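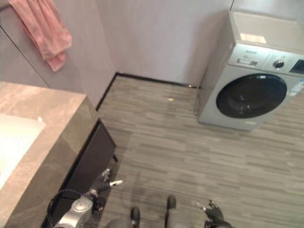

The two-armed machine at Vorholm is looked after by one technician per shift, and most of that work is on the grippers. I went there for the open day in March, when the Nillent group let visitors into the rooms where their household robot practices. The bathroom was the one I stayed in longest. The floor is gray planks with streaks running across, and a small yellowish scrap lay on it in front of the corner, the sort of thing the technician said he picks up before a run. The washing machine stands close to the back wall, with open floor between it and the right gripper. The fingers are black with small silver tips, and the tips are what wear out.

Each tip is held by 2 screws. A set is changed after 400 hours, or sooner if the edge feels rough under a thumbnail. The arm is parked low, power to the hand is cut, and the old tips go in a tray marked left or right. We watched a change from behind a rope. It took five minutes, plus a while hunting for a dropped screw.

Then came the cables. They loop outside the arm joint with some slack, and the slack matters. Too little and the plug gets pulled when the elbow straightens. Too much and the loop catches on furniture — a cabinet corner had already cost them one cable. The clips come from Ferri and the technician likes them because they open without a tool.

After any work on a hand, the machine runs a check program called Clirex. It opens and closes the fingers, turns each wrist both ways and compares the readings with the last good run. If a joint is off, it stops and shows the joint number. A log sheet hangs by the door, filled in by pen.

I asked about cleaning. Dry cloth on the fingers, no spray near the joints, vacuum the floor daily. Lint is the main trouble in a room with laundry.

Parking is behind the building. The coffee was free, and the tour ran late.

Posted May 25, 2020

Print this page | E-mail this to a friend

Comments

toolcrib: Did they say what the tips are made of? We go through ours much faster than that.

gray_heron: We were on the afternoon tour and didn't get to see a tip change. Sorry I missed it.

Search this site Enter keywords Go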